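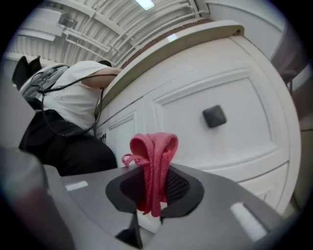

Gripper trial, weekly meeting, Monday, 2:00 p.m., small room at Tennant
Present: Gayan Wanigasekara (chair), laundry task group, controller group, one guest from Drutance. Minutes taken by the controller group.

1. Hand-held gripper, cloth items
The group compared the two sets of fingers for the hand-held gripper, the Pindeck set and the Dralness set. Gayan reported that 592 clips were recorded with Pindeck and 199 with Dralness, so the comparison is not yet fair. Soft knitted pieces are still the hardest items for both. With the pink one, the cloth is bunched between the fingers and the thin drawstring loop sticks out to the side, away from the folds. The laundry group asked if such a loop should be labeled as part of the grasp or as free cloth. After some discussion it was agreed: free cloth, if it is outside of the fingers. The labeling guide must be changed before the next batch.

2. View of the wrist camera
The fisheye lens stays. The guest from Drutance proposed a narrower lens, because straight edges of cabinets and counters come out curved. The controller group answered that the curve is corrected in software and the wide view is needed to see where the item will be put down. The proposal was not accepted, but it can be opened again when the calibration report is ready.

3. Backpack and cable
Two operators said that the cable pulls on the arm when they lean over a counter. Gayan will try a longer cable with a clip on the shoulder strap. The weight of the backpack was also mentioned – no decision.

4. Controller delay
The new firmware was tested on 8 grasps only. The delay feels shorter but there are no measurements yet. The controller group will log the delay for every grasp, not only for the failed ones. Gayan asked that the old firmware is kept on one unit until the numbers are compared.

5. Storage
The shared disk now holds 1,460 clips from all tasks. Clips without a task name will be moved to a separate folder. Please do not delete them before the owners have answered.

6. Other points
The Dralness fingers need new rubber pads, and the order is not placed. The guest asked if Drutance can borrow one gripper in February. Gayan will check with the office.

Actions
Labeling guide, loops and strings: laundry group
Longer cable and strap clip: Gayan
Delay log: controller group
Rubber pads, ask for price: laundry group
More clips with the Dralness fingers, same items as Pindeck: all operators

Meeting closed at 2:50 p.m. Next meeting same day and time next week.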